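Filed under: Getting On With People > Books, Courses & Card Decks

The Trulorside Listening Deck: a review after a month of difficult conversations

I should say at the start that I don't usually get on with card decks. I have been given several over the years, mostly by kind people who know I run evening sessions on communication, and most of them live in a drawer under the kettle. They have lovely boxes and questions like "What would your younger self say to you?", and I can never imagine putting one of those to my brother-in-law over the washing up.

So when a copy of the Trulorside Listening Deck arrived in December, I put it to one side and thought no more of it until the week after the holidays, when two members of my own family stopped speaking to each other over who had promised to drive whom to the airport. I had the box on the table, I had the kettle on, and I thought, well, let's see what you can do.

What you get is 80 cards in a box with a lid that lifts off (hooray, none of those flaps that tear by the second week) and a thin booklet. The cards are sorted into five groups: Opening, Hearing, Checking, Pausing and Mending. Each card has one short prompt on the front, and on the back there is a sentence or two about when you might want it and when you'd be better off leaving it alone. I was very taken with the backs. So many of these things tell you what to say and never mention that there are days when saying it would be a terrible idea.

The Hearing cards are the heart of it, I think. The one I have used most reads "Say back the part they said twice." It sounds like nothing at all, doesn't it? But try it the next time somebody is telling you about a bad day at work. People do repeat themselves, and the bit they repeat is nearly always the bit they're waiting for you to notice. My daughter told me a long story about a meeting that overran, and in the middle of it she said, two separate times, that she'd missed her lunch. I'd have gone straight to giving advice about the meeting. I said, "You didn't get any lunch," and her whole voice changed, and then we had a proper talk.

I also like the Pausing cards, though they take more nerve. One of them simply asks you to wait until you've breathed out before you answer. I'm a quick talker (you may have gathered) and I found this dreadfully hard for the first week. I'd get as far as breathing in. But a pause does let the other person finish, and I was a bit ashamed to find how often they hadn't finished.

Now for the grumbles, of which I have a few.

The Opening cards are weak. There are too many of them and they start to run together, and some have the flavour of a hotel feedback form. "How has that been for you?" is fine once. After three or four variations on it I began to feel I was interviewing people. I took out the ones I liked, put a rubber band round them and haven't looked at the others again.

The booklet leans heavily on something it calls the Vávra ladder, a way of working out how heated a conversation has become before you decide which group to draw from. I read that section three times and I still mix up the second rung with the third. I asked my Thursday-night lot to try it too (I call them that still, though we moved evenings long ago) and they were just as muddled. You can ignore the ladder completely and the cards work perfectly well, so I'd suggest you do.

And the type on the backs is small! I'm forever hunting for my reading glasses, and there's nothing like hunting for your reading glasses to take the warmth out of a reconciliation. 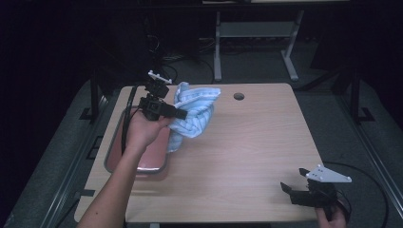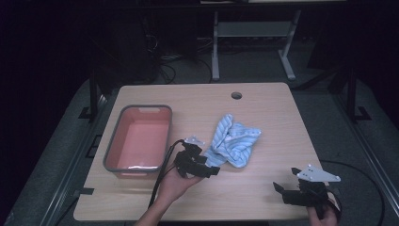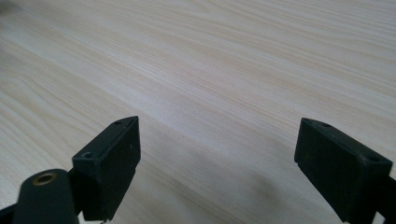
Jagadeesh Lobo wrote to me after I mentioned the deck in my last newsletter, and he was a good deal less charmed than I am. He had tried it at home for a fortnight and felt that drawing a card in front of somebody who is upset is a bit like consulting a manual while they cry. "My wife asked me if I was going to look her up in the index," he said, and he gave the box to a friend. He did keep the Mending cards, which he reads on his own before he goes to apologise for something, and he thought those were worth having.

I've been turning that over ever since, and I believe he's right about the drawing. I never use the cards with the other person in the room, and it hadn't occurred to me that anyone would, but the booklet does suggest it on the very first page, so he was only following instructions. If you're buying the deck for a couple or a family, I'd have a chat about that first. My own habit is to pick one card in the morning, prop it against the bread bin and try to do what it says at least once before supper. Some days I forget all about it and find it again when I'm making toast.

How does it compare with others? The nearest thing I own is the Clutesia set, which has 40 cards and costs rather less. The Clutesia cards are nicer to hold and the wording is plainer, but they're nearly all questions, and there's hardly anything in there about keeping quiet. If you're shy and you struggle to get a conversation going, I'd send you to Clutesia. If you're like me and have never once struggled to get a conversation going, you want the Trulorside.

There is an online course to go with the deck, taught by somebody from Grisham, and a leaflet for it falls out when you lift the lid. I haven't taken it and can't tell you whether it's any good. You don't need it to use the cards.

As for the airport business, I rang them both. I used the lunch trick on each of them, and I did my breathing out, and I kept my opinions about airport parking to myself for very nearly the whole of both calls. They're coming to me for a meal at the end of the month, and the card against the bread bin that morning will be a Pausing one.

Recommended, with the Opening cards thinned out and the ladder left well alone.

More in this section
- When "I'm fine" is the whole conversation
- Saying sorry by letter: does it still work?
- The Clutesia question cards, reviewed
- How to leave a party without an argument in the car
- A 500-word apology is too long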